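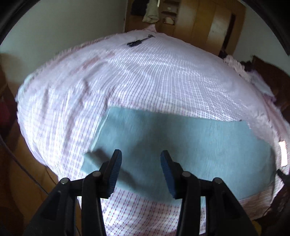 Pink, lavender and white check on the bed, with a teal-green cloth on top.

WASHING AND THE WATER CHANGEOVER

Quick one this month, newsletter goes to the printer at 4 pm and I've still got the bus timetable to fix. But so many people have asked about washing that it gets the front page.

So. Town supply in Tratavdale goes over from the old bore to the Mabaso pipeline in August. All 489 connections, both sides of the creek. Skirkel Road first, then the flats, then the top end. The changeover takes 21 days start to finish, and no, we don't have a street by street list yet. When it comes it'll go up at the shop and the library.

What it means for your laundry. Short version, don't do your good whites while your street is being flushed. When they open up the old mains all the stuff that's been sitting in there for years gets a stir. Brown water, orange water, sometimes clear as anything for an hour and then brown again. It'll clear. But iron on a white sheet is a pain to get out and bleach makes it worse. Please don't bleach it!! Bleach sets the rust. Citric acid from the baking aisle, warm water, long soak, rinse well. Check the label first if it's anything you're fond of.

Before you start a load, run the laundry tub cold tap into something white. An old ice cream tub is good. If it looks like tea, leave it. If you get caught halfway through a cycle, keep the load wet, don't hang it out and don't put it near a dryer. Wet stains shift. Dry ones have moved in.

Also turn the hot water off at the inlet if you get warning, otherwise you fill the tank with muck and you'll be drawing it off for days. If you rent, ring the agent about that and don't go fiddling.

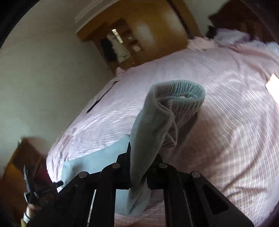 Now the other half of it, which is soap. Bore water here is hard. You all know that, you've all got the kettle to prove it. Everyone in town uses double the powder and half of us put vinegar in as well. Pipeline water is soft. Same dose as before and you'll have suds coming up the floor waste, and towels that feel like there's something on them, becuase there is. Cut it right back. Start at half what you use now, or less, and go up if things aren't coming clean. Front loaders especially.

First few washes might froth even with no powder at all. Old soap coming out of the fabric. Run another rinse and don't panic.

Woollens: soft water is much kinder, so that's a plus. Still cool, still flat to dry, still out of the sun. Wool wash only and not much of it. Anyone who's been putting off the winter jumpers, put it off a bit longer and do them on the new water.

Rainwater tanks. If you've got one plumbed to the laundry you're laughing, carry on. If yours is garden only, you can bucket it for a hand wash, nothing stopping you. There will be a 4000 litre tank parked beside the hall at Flernow for anyone who's stuck, bring your own containers, with lids please. It's for washing and flushing. NOT drinking. Drinking water is separate and will be handed out at the hall door, hours on the poster.
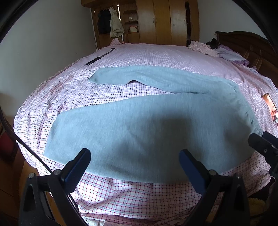

Machines. Worth cleaning the inlet filters once your street is done. Taps off, hoses off, little mesh thing inside the fitting, pull it out with pliers and rinse it. Grit in there slows the fill and people think the machine's had it. Put a towel down first, there's always more water in the hose than you expect. Hand tight going back on, then a nudge. Check for drips before you walk away.

Pressure. The new main down Skirkel Road is 100 mm and pressure is supposed to be better at the top end. We'll see. If you have old hoses with a bulge or a crack, change them now and not after. Turn the washing machine taps off if you're going away, good habit anyway.

The laundromat at Flernow stays on its own tank right through and will open early, 6 am, for the whole changeover. Doona-sized machines included. Coins only, the card thing is still broken. Expect a queue after school.

Complaints about stained washing: keep the item, don't throw it out, write down the day and time and fill in a form at the shop counter. Forms are green. The white ones are for the pool.

More next issue if they tell us more. Bus timetable is over the page, with the corected Saturday times left out until I can confirm them.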